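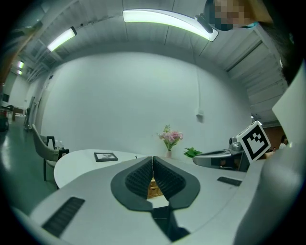
Looking after wicker baskets (and getting the grubby ones clean)

Apr 7, 2025

I have far too many baskets. They hold the onions, the pegs, the clean tea towels, the odd socks and, in one case, a lot of smaller baskets. Most came from charity shops in Lestgate, where you can still pick up a decent one for the price of a coffee, and nearly all of them came home filthy. So I've had plenty of practice at this, and a few disasters, and I thought I'd put everything I know on one page instead of answering the same emails every spring!

The weekly dust

If you do nothing else, do this. Dust is what makes wicker look tired, and once it mixes with kitchen grease it sets like glue. I use a clean, dry paintbrush, the sort you'd use for window frames, and work it into the weave with the basket upside down over the bath. A hoover with the soft brush on is quicker for big ones. Keep the suction low if there are any loose ends, or you'll pull them looser (I did this to a lovely old log basket and still feel bad).

Avoid polish sprays. They leave a film and the next lot of dust sticks straight to it.

A proper wash

Twice a year is enough for most baskets, and I do mine in April and again in August when they'll dry in an afternoon. You'll need:

500 ml of warm water
a small squirt of washing-up liquid
an old toothbrush
two cloths, one for washing and one for rinsing

Wring the cloth out until it's only just damp and wipe along the weave, going the way the strands go. The toothbrush is for the corners and round the handles, where all the muck collects. Then go over it again with the second cloth and plain water. Please don't skip the rinse, soap left in the weave goes tacky.

Can you dunk the whole thing? Depends what it's made of. Unpainted willow will generally put up with a quick dip or a go with the hose. Seagrass and paper cord won't, they go limp and sometimes never come back. If there's a wooden base or any wire in it, stick to the cloth. And if you don't know what you've got, stick to the cloth as well.

Drying

Outside in the shade with a bit of breeze is best. Full sun dries the outside too fast and the strands can split. Indoors, I stand mine on a cooling rack so that air can get underneath, and turn them over after a few hours. Leave it a full day before you put anything back in. Not by the radiator! I know it's tempting.

While it's damp you can also sort out the shape. A basket that's gone lopsided can be pushed gently back, then stuffed with old towels and left until it's dry. It might take two goes.

Mould and that musty smell

White or grey fuzzy patches mean it's been kept somewhere damp. Take it outside, brush off what you can, then wipe with equal parts white vinegar and water and let it dry right through. The vinegar smell goes after a day or so. Try a hidden bit first if the basket is dyed or painted, as the colour can lift.

For a basket that just smells like somebody's shed, put a saucer of bicarb inside, tie the lot up in a bin bag and forget it for a week. I had one from the Wisville car boot that needed three weeks and four saucers, but it got there in the end and now it holds bread.

Creaks, snaps and stray ends

Wicker that creaks when you pick it up is usually too dry. Mist it with plain water from a spray bottle, leave it an hour and see. I do this every few weeks in winter when the heating's on.

Little hairy bits can be rubbed off with fine sandpaper, 400 grit, with a very light hand. Longer ends want snipping at an angle on the inside, where they won't catch your jumper. If a strand has popped out but hasn't broken, dampen it, wait ten minutes and tuck it back under its neighbour with a blunt knitting needle. Add a dab of wood glue if it won't stay, and hold it with a clothes peg overnight.

A snapped handle is another matter. I've bound them with waxed string and it looks quite nice, but I wouldn't carry anything heavy in it afterwards.

Lining them

For onions and potatoes I use a sheet of brown paper, changed whenever it looks grim. For anything woolly you want fabric, because wicker snags knitwear like nothing else. An old pillowcase does a medium basket with no sewing at all: drop it in, fold the open end over the rim and tie a ribbon round the outside. Wash it with the sheets.

Felt pads under the bottom will save your shelves from scratches. The stick-on ones fall off wicker within days, so I put a few stitches through mine.

Where to keep them

Bathrooms are fine if you open the window. Lofts are too dry and garages too damp, though I've used both and will again, as we've run out of cupboard. Stack them loosely, biggest at the bottom, with a bit of newspaper in between so that they don't get stuck together. I prised two apart last year and ended up with one and a half baskets.

Next time I'll do cane chair seats, which sag in the middle and can be tightened with nothing more than hot water. Mine are drying in the hall at the moment, so we're all eating tea on the sofa.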